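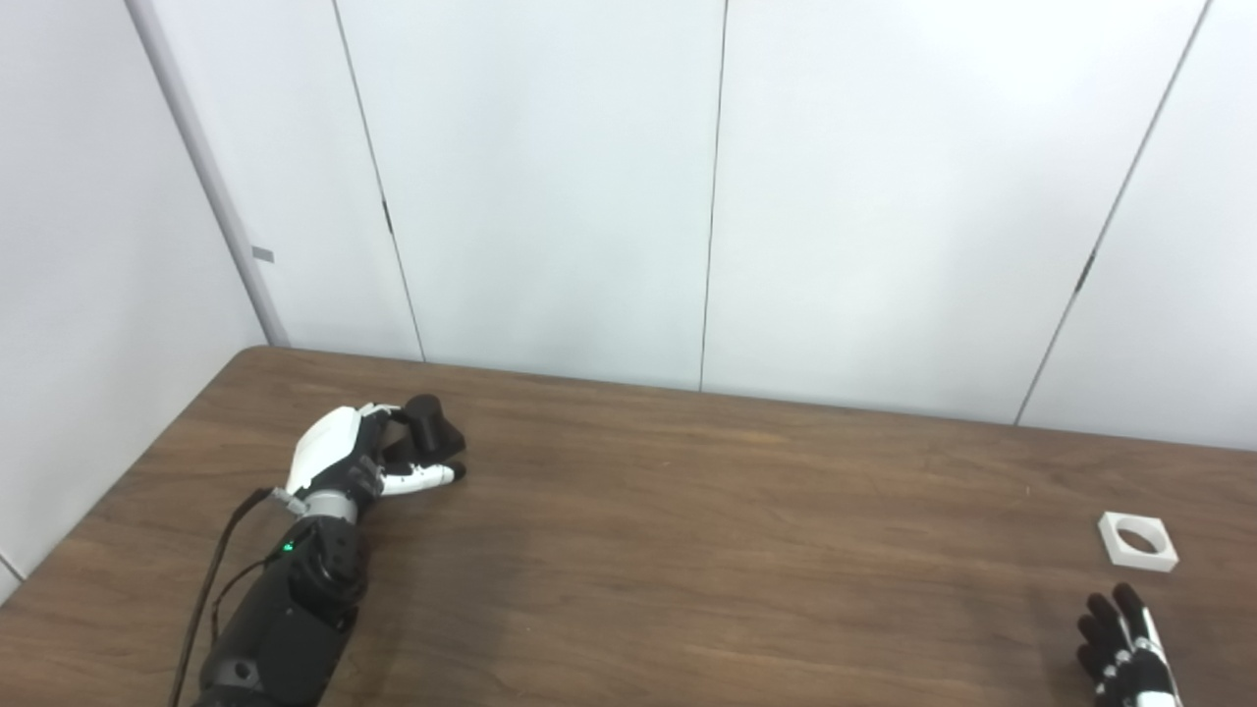

2. Work surface and room

Authors: Duarte Mendes, Madalena Aguiar
Advisor: Vitória Valente
Revision: 2019-05-13

2.1 Table

The table is brown wood with a visible grain running mostly left to right. The back corner on the left is rounded. The far edge runs along the base of the rear wall, which is paneled and white. The side wall is also white. The middle of the top is kept clear between the small black object and the white block.

Small light marks on the wood are listed in Appendix B. They were not sanded or filled. Cleaning is done with a damp cloth before each session. Solvents are not used.

2.2 Lighting

Illuminance was measured at five points on the tabletop with the room lights on. The mean was 565 lux. Shadows on the wood were soft at all points. Readings taken in November with the previous lamps were discarded after the meter failed its check.

2.3 Placement of objects

Objects are set down by hand from a printed list. The list for this term has 2609 entries, of which R. Caldeira checked the first half. Entries that put an object over the table edge were deleted.

2.4 Open points

Table height still to be entered in Table 4. The grain direction should be noted in the setup sheet.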